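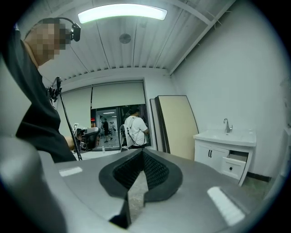

Coursework > Personal Finance > Project Reports > Reserve Funds for Irregular Household Costs

Reserve Funds for Irregular Household Costs: A Comparison of Two Saving Rules

Natalia Orozco, Damián Camacho, Clémence Boyer
Vitholm College, Household Economics
Submitted 07/09/2018

Summary

Many household budgets are built around monthly bills. Costs that fall outside the monthly cycle, such as car repairs, dental work, insurance premiums paid once a year and home maintenance, are often left out and then paid by credit card. This report compares two rules for building a reserve to meet these costs. The first is a fixed monthly deposit. The second is a deposit set as a share of take-home pay. Both were tested in a spreadsheet model over 60 months.

Background

A reserve for irregular costs is separate from an emergency fund. An emergency fund covers loss of income or an event that could not be planned. A reserve covers expenses that are certain to arrive but uncertain in date or size. Mixing the two makes it hard to tell whether either one is large enough. In our model they are held in separate accounts, and no transfers between them are allowed.

The choice of rule matters most to households whose pay changes from month to month. A fixed deposit is simple to automate but can push the checking account below zero in a weak month. A share of pay adjusts on its own, but the reserve then grows slowly when hours are cut.

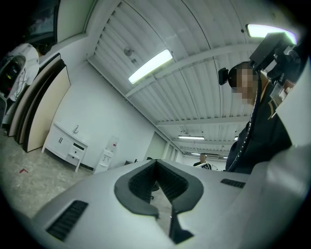 Method

We generated 100 model households. Each was given an income pattern (steady or variable), a renter or owner label, and a schedule of irregular costs drawn at random from a cost table. The table was put together from receipts and price lists collected in Iselero. Prices were held constant for the whole period, so inflation has no effect on the results.

Both rules were calibrated so that the total deposited over the full period was equal for each household. Any difference in outcome therefore comes from the timing of deposits. Three outcomes were recorded: the number of months in which the reserve could not cover a cost, the size of the shortfall, and the number of months in which the deposit itself overdrew the checking account. Shortfalls were carried on a card at a constant interest rate and repaid from the next deposits before the reserve was rebuilt.

Entries were logged in Lodeo and exported to the spreadsheet at the end of each run. Dayana Arellano checked the formulas against a hand calculation for one renter and one owner. An error in the interest column was found and corrected, and all runs were repeated. 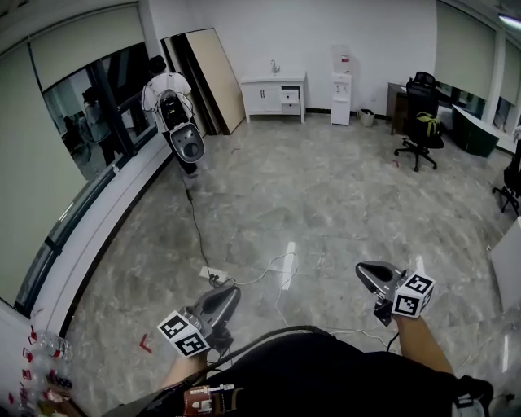
Cost categories for owners required more judgment than those for renters. Appliances have a fairly predictable service life, and a monthly amount can be found by dividing replacement cost by expected months of use. Surfaces are harder. Gray marble-patterned tile like that on the office floor can stay in place for a very long time, and a straight division gives a monthly amount too small to be useful when damage does occur. We treated flooring as a repair item with a low yearly probability and a high cost. Paint was handled by simple division, as its repeat interval is short.

Plumbing was split between fixtures and supply lines. Fixtures were assigned a replacement cost and a service life. Supply lines were assigned a repair cost only.
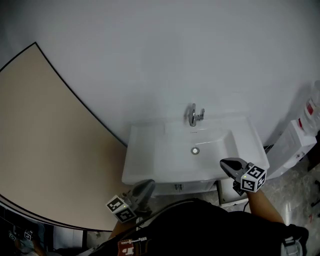
Washbasin with single-lever faucet, an item in the fixtures group.

Results

For households with steady income the rules gave the same result, as expected, because a constant share of constant pay is a fixed deposit.

For variable-income households the fixed deposit produced fewer shortfalls in the reserve but more overdrafts in checking. The share-of-pay rule reversed this pattern. Owners saw larger shortfalls than renters under both rules, mostly in the early part of the period, before the reserve had built up. An opening balance reduced early shortfalls more than any change of rule.

Limitations

The model assumes that deposits are never skipped and that the reserve is never spent on anything else. Costs are drawn independently, although a single event such as a leak can damage several items at once. Tax refunds and gifts are excluded.

Recommendations

Households with steady pay should use the fixed deposit, as it is easier to set up. Households with variable pay may combine the rules by setting a small fixed deposit and adding a share of any pay above their usual month. We did not test the combined rule. Teodoro Lozano has proposed running it on the same cost schedules next term.

Related reports
Store Cards and Deferred Interest: Reading the Terms
Ayaaba Savings Circle: Records and Repayment
Renting or Buying in Iselero: A Cash Flow Model
Tracking Grocery Spending with Lodeo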